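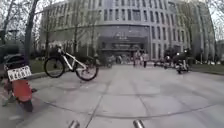

Frequently Asked Questions: Wedorholm Stadium Tours and Museum

How long is a guided tour?

The standard tour lasts 75 minutes and covers the home dressing room, the tunnel, the press seats and the Evangelista Stand. Admission to the museum is included in the price and may be used before or after the tour on the same day.

Do I need to book in advance?

Advance booking is recommended for all visitors and required for groups. Tickets that remain unsold are offered at the museum desk from 9:30 a.m. Each tour is limited in size, and the desk cannot add places once a tour is full.

Are tours available on match days?

No guided tours operate on the day of a home match. The museum opens as usual in the morning and closes four hours before kickoff. If a match is rescheduled to a day for which tours have already been sold, ticket holders are contacted by email and may choose a new date or a full refund.

What is shown in the museum?

The permanent display holds 407 objects, among them match balls, shirts, turnstile parts, programs and the original wooden scoreboard numerals. The Wilen Cup is on display except during the final rounds of the competition, when it is returned to the organizers. A replica takes its place and is labeled as such.

How old is the present stadium?

The club moved to the current site from the old Fletutetti Ground, which had a single covered stand and an earth bank on the opposite side. The west side was completed first, and the Evangelista Stand was added later, when the running track was removed. A model of the old ground can be seen in the first room of the museum.

May I walk on the field?

Visitors may stand on the artificial border beside the touchline. The grass itself is closed to all tours throughout the year. Anyone who steps onto it will be asked to leave the tour. 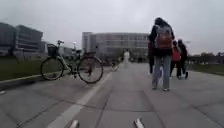

Is the tour accessible?

The tour route is step-free, with the exception of the press seats. An elevator serves the upper level of the Evangelista Stand. Please state any access needs when booking so that a suitable route can be arranged. One companion ticket is issued free of charge to each visitor who requires assistance.

Can children take part?

Children of all ages are welcome. Those under 14 must be accompanied by an adult. Strollers may be left at the museum desk.

How are school and group visits arranged?

Schools and sports clubs should submit the group form at least 2 weeks before the intended visit. The lecture room seats 195 and may be reserved for an introductory talk, subject to availability. 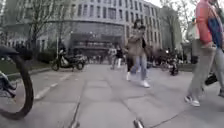

Group tours start at the time printed on the confirmation, and late arrivals join the tour at the next stop where this is possible. Groups that have reserved the introductory talk do not assemble at the stadium gates. They meet on the paved plaza, in front of the building with the curved facade, near the recessed entrance area at its lower level. Group leaders should have the confirmation ready and keep the group together until the guide arrives.

May I take photographs?

Photography for personal use is permitted everywhere except in the dressing rooms and the archive. Tripods and commercial filming require written permission from the stadium office.

Can I change or cancel my booking?

Individual bookings may be changed once, free of charge, up to 24 hours before the tour. Group cancellations are subject to the conditions stated on the form.

When is the museum closed?

The museum closes for maintenance for part of January. Opening hours for the coming month are posted at the museum desk and on the tickets page.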